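Slide 4: the spare key shelf at Hedlund

Start with the number, then pause. 2,224 loans in one year, from a single shelf by the front desk! And the shelf isn't even the fun part — the fun part is what people borrow. Ask for guesses first (someone always says drills).

Tell Thitima's story about the cake stand here. Keep it short, two minutes tops.

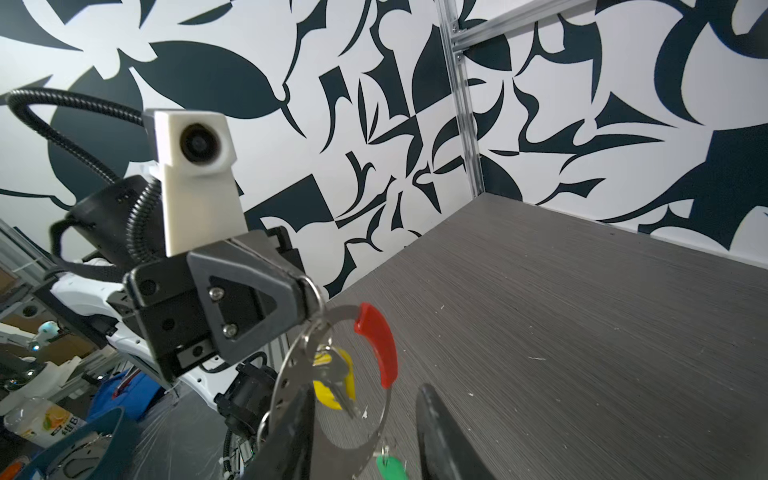 Then on to Semon, where Afiq started with 19 items and a paper notebook. I love this one. By April they had 26 regular borrowers and a waiting list for the carpet cleaner.

Stress the notebook — no app, no sign-up form, just a name and a date. Frida will want to talk about late returns, so save that for slide 6.

Next slide: what we'd do differently in Sutosholm.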